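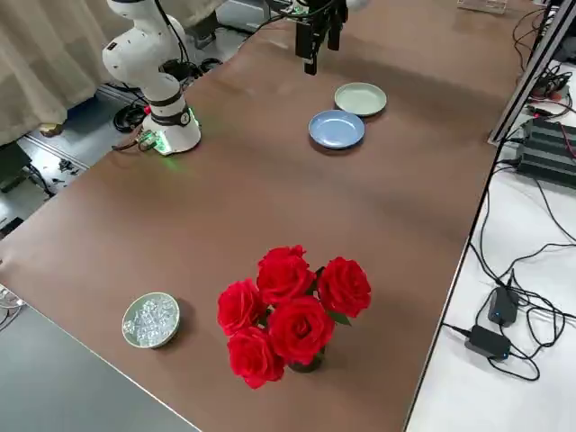
关于 Camen 样台间上机械臂以后人怎么排，我先把目前定下来的写出来，再逐条回下面那封信。样台间现在的做法是，客户订单从 Tamico 里出来，先由人看单子，把要用的盘子、花和装饰小件从货架上配齐，放到台边，再由双臂台去摆盘。花暂时全归人手，像照片里那束红玫瑰，虽然是仿真花，花瓶和花头都不让夹爪碰；夹爪现在只在台子靠里的那一段动，处理浅口的圆盘，浅绿和浅蓝两只就属于这一类。旁边装玻璃碎块的小圆碟也归人，放好之后整只当作障碍物登记，程序绕着走。这几条从现在起算正式分工，各班照此执行，不再按当班的人自己掌握。

先说排班，这是大家问得最多的。样台间原来每班 4 个人，改完以后台边留 2 个，另外的人去包装和返厂检验，工资级别不变，补贴按新岗位算。新岗位的补贴比样台间低一档，这一点上次会上讲得含糊，我在这里写明白：低的那一档由公司补足，补到下一次调薪为止，调薪以后怎么办还没有定，定了以后我发到这个列表里。谁留台边、谁去检验，先收个人意愿，意愿撞了再看有没有机台操作的培训记录。没有记录的人不会被直接排除，可以先报名培训，名额给他留着。

以下逐条回复，原文保留在引号后面，我把跟设备无关的几段删掉了。

2026年5月3日，Camen 样台间白班写道：

> 各位好，我代白班写这封信，写之前跟夜班也通过气，内容大家都看过。
>
> 二月份设备进来的时候说的是试用，试用期间不动人。现在班表贴出来，台边少了一半的人，试用两个字从公告里没有了，也没有人跟我们说试用结束了。我们想知道试用到底是什么时候结束的，结果怎么样，有没有一份能看的东西。
>
> 第二件事，活儿并没有变少。以前一张样台从配货到摆完到拍照，一个人从头跟到尾，中间有什么不对，自己心里有数。现在配货的人配完就走，摆盘的时候人站在旁边看，出了偏差再去扶。扶的次数没有地方记，Tamico 里面只有“完成”和“未完成”，扶了几回才完成的，看上去跟一次完成的一样。我们担心以后拿这个完成数来算需要几个人。
>
> 第三件，台边站着看的人算什么工种？要不要负责任？盘子碰坏了算谁的？上个月有一只蓝盘口沿磕了个缺，单子上写的是当班的名字，可是那只盘子从放到台上以后就没有人碰过。
>
> 第四件，速度。机械臂放一只盘子比熟手慢得多，旺季的时候交期不会等它。到时候是不是又让人加班补回来？
>
> 第五件，台面上垫的那层东西容易起皱，靠机械臂底座那边边上还会翘起来。盘子落在皱的地方放不平。我们每次开工前要重新抻一遍，这个时间也没有地方记。
>
> 第六件，线太多。白色边台上电源适配器和线缠在一起，人从右边过去拿东西要绕着走，保洁也不敢动。请给个说法。
>
> 最后一件，有人问学了操作机械臂以后算不算技能等级。如果不算，那我们学它图什么。
>
> 我们不反对用设备，几个人还觉得挺有意思的。只是希望话说在前面。
>
> 白班

回第一条，试用。

信里说得对，公告改了版，试用两个字拿掉的时候没有单独通知。责任在我这边，公告是我发的。试用在月初那次评审会上就结束了，结论是保留设备、缩小用途。当初 Nikzad 的方案写的是整张台都由设备来摆，包括花和装饰件，评审没有通过这一部分，只通过了盘类。评审记录我已经请人整理成能看的版本，去掉报价以后放到公共盘里，大家用工号就能打开。里面有每一类物件的试验结果，也有没通过的原因。装饰件没通过，主要是透明的东西识别不稳，玻璃块堆在碟子里，光线一变，系统认出来的轮廓就不一样。花没通过是夹持的问题，夹紧了花头变形，夹松了花瓶会转。

评审里有一个数字大家可能会引用，我先把口径说一下。试用期间一共摆了 430 次盘，其中不需要人扶、位置也合格的占 94%。这里的“次”指放一只盘子，一张台要放好多只，所以换算成整张台，需要人至少扶一下的比例会高不少。以后谁在汇报里用这个百分比，请把口径一起写上，不要写成“样台合格率”。上个月有一份材料就是那么写的，我已经请他们改了。

另外，这些次数全部是浅口圆盘，方盘和深碗没有试过。有客户的单子里带方盘的，一律照旧手工摆，配货的时候在单子上标出来。

回第二条，扶了几回没有地方记。

这一条我完全同意，也是我认为最该先改的。Tamico 那边的表单我们自己能加字段，不用等供应商。新字段叫“人工介入”，下拉里先放四项：扶正、重放、换件、停机。每介入一次点一下，点完自动带时间和台号，不要求写原因，愿意写的可以写在备注里。平板装在台边站位的左手侧，这个位置是夜班提的，右手一般要拿东西。

字段上线之前的这段时间，用纸。台边挂一块夹板，画正字就行，交班的时候拍一张传上来，我来录。请大家不要嫌麻烦就不画，没有这个记录，后面讨论需要几个人的时候，我手里就只有完成数可以用，那样对台边的人不利。

至于拿完成数算人头，目前的班表不是这样算出来的，是按评审时跟班观察的工时算的。跟班观察的那几天单子偏少，样本不够，这个我承认。所以现在这张班表先执行一个季度，季度末拿介入记录重新算一遍。如果算下来台边需要第三个人，就加回来，人从检验那边调，愿意回来的优先。

回第三条，台边的人算什么，坏了算谁的。

工种名称暂定“样台操作”，职责写三样：开工前检查，运行中看护，结束后复核。看护的意思是，看见要碰、要倒、要掉，按停止。按停止不需要请示，也不统计到个人头上。之前有人按了停以后被问为什么按，问的人是好意，想查原因，但是被问多了就没人愿意按了。以后查原因由设备组看日志，不找当班的人问话，除非本人愿意讲。

破损的责任这样分。物件从货架到放上台面之前，归配货的人。放上台面并且在程序里登记以后，到程序结束之前，归设备，单子上的责任栏填“设备”，不填人名。程序结束以后人手调整，归调整的人。看护时没来得及按停，不算看护的人的责任。那只磕了口的蓝盘，我查了日志，是放下的时候高度参数偏低，责任已经改成设备，那位同事名下的记录撤掉了。同类的旧单子还有没有，请大家自己翻一下，有的话直接回信给我，不用走申诉。

有一种情况还没想清楚：人已经看见盘子放歪，程序还在走，人伸手进去扶。按规定应该先停再伸手，可是我知道实际上经常是直接伸手。这个不行。两条臂共用一张台子，一条从上面垂下来，另一条的底座就立在台面左边，人的眼睛盯着盘子的时候顾不上另一条。底座上的灯圈颜色只能当参考，亮绿灯不等于它不会动，伸手之前看控制面板上的状态，面板上显示停止再伸手。培训里会再讲一遍，这里先写上。

回第四条，速度。

设备确实慢，短期内快不了。Nikzad 给过一个提速的参数包，我们试了一下，盘子落台的声音就让人不放心，退回去了。现在的打算是把它用在不赶时间的单子上，主要是夜里那批第二天下午才拍照的样台。白班赶单的时候，可以直接转手工，转的权限给到当班组长，不用打报告。旺季的班表会单独排，排的时候按手工的工时算，不按设备的速度算。要是最后还是出现加班，加班费照付，并且算到设备项目的账上，不占样台间的预算。财务已经同意这么挂，这样项目到底省没省钱，账面上也看得出来。

有人在走廊里跟我说，既然慢，又要人看着，又不能摆花，那装它干什么。我把公司的考虑写一下，同意不同意是另外一回事。样台间这几年手腕和肩膀劳损的多，大部分跟长时间弯腰够台子里侧有关系。台子里侧那一段人够着最吃力，也正是现在交给设备的那一段。外侧这边，花和小件，人站着就能放，还是人来。劳损有没有下降，要过一段时间看医务室的记录，现在说不出来。如果看下来没有变化，那么这条理由就不成立，我会照实说。

回第五条，台面。

这个我去看过，棕色的面确实有细皱，底座附近的边微微卷起来。现在的处理办法是开工前抻平，边上压住，但压条不能进到夹爪的活动范围里。采购在找厚一点的面料，要求是颜色不变、反光小一点，现在这个面有点反光，对识别也有影响。新面料到之前，每天开工前给一段固定时间专门弄台面，计入工时，Tamico 里选“准备”。之前没有记的，按每班固定时长补，我跟人事对过，不用大家一个一个报。

换面料的时候两条臂要重新标定，当天样台间停用，手头的单子提前摆完或者转到包装间的空台上去。停用那天大家照常上班，正好用来做培训。

回第六条，线。

边台上的线由设备组理，不归样台间，也不归保洁。请保洁的同事继续不要动。已经报了线槽和理线架，适配器要固定在边台下面，台面上不留。地上那一卷线离底座很近，人从那一侧过有绊脚的可能，这个优先处理，处理之前在地上贴黄线，黄线以内不走人。拿货改从对面绕，多走几步，配货车的位置跟着挪过去。如果挪了以后发现配货车挡住消防通道，马上挪回来告诉我，再想别的办法。

顺便说一句，下班以后不要为了省电去拔适配器。上个星期有人拔过一次，第二天开机以后花了一上午才恢复。关机由设备组远程做，台边的人只需要确认没有东西留在夹爪下面。

回最后一条，技能等级。

算。人事原来的意见是不算，理由是操作内容简单。我跟他们争了两回，拿的理由是看护要担判断，而且标定和异常恢复并不简单。现在的结果是分成两级。第一级是看护和日常检查，培训完考过就给，计入现有的技能津贴表，跟叉车证同一档。第二级是标定、改摆放模板、处理常见报错，比第一级高一档，需要先在台边做满一段时间，再去 Utemwood 总部培训。总部那边的名额不多，这一批先给夜班，夜里没有设备组的人在，出了问题只能等到早上，对他们影响最大。白班下一批。

我想多说一句摆放模板的事。模板现在是 Nikzad 的人写的，写出来的间距很均匀，可是拍出来不好看，两只盘子隔得太开，显得台子空。熟手摆的时候会让盘沿挨近一点，前后再错开，这个分寸供应商不懂。第二级的同事可以自己改模板，改完存成自己的版本，用的人都看得见是谁的版本。做得好的模板，公司会按次数给作者一点钱，标准还在谈，谈不下来我也会在列表里说一声。以前老师傅带人，手上的东西是一对一教出去的，现在一旦写成模板，就等于所有班都拿去用，不给钱说不过去。有老师傅为了这个不愿意让人录他的摆法，我理解，没有谈妥之前不录，也不会拿现有的监控录像去提取。

调去检验的同事也有两件事要说。第一，检验岗的椅子和灯已经按样台间的标准换，换好之前不调人。第二，调过去以后技能等级保留，之前报了培训的照样参加，不因为换了岗就取消。检验那边原来的同事担心来的人多了自己排不上白天的班，我跟检验组长对过，白天的班仍旧按原来的轮法，新来的接在后面轮，一轮走完再合并。

外包和临时工的同事，这封信里讲的补贴和等级暂时不适用，合同不在我们这边签。但是停止按钮、伸手之前先看面板、破损责任怎么填，这三样对所有进样台间的人都一样，不分合同。请各组长跟临时来帮忙的人口头讲一遍，讲过的在交接本上签个字。

还没有答案的，我列在下面，免得大家以为我漏了。

下次调薪以后补贴差额怎么处理，没有定。
方盘和深碗要不要进设备，没有排时间，设备组想做，我倾向于先把介入记录攒起来再说。
其他库房会不会也装，总部在看 Camen 的结果，没有跟我们说过具体计划。我听到的传闻跟大家听到的一样多。
样台间的窗帘能不能一直拉着，设备组希望拉着，光线稳定，白班的人希望拉开。目前折中，运行的时候拉，停机的时候拉开，谁有更好的办法请提。

意愿表附在公共盘样台间的文件夹里，选台边、选检验、都可以，三个里面勾一个，也可以写不想调，写了不会有什么后果，但是最后不一定都能满足。收表截止以组长通知为准。不方便在列表里说的，直接给我写信，或者夜班交班的时候来找我，我在样台间外面那张桌子。

回信的时候请把不相干的引用删掉，上一串邮件到后面已经没法看了。

Utemwood Camen 库房
样台间排班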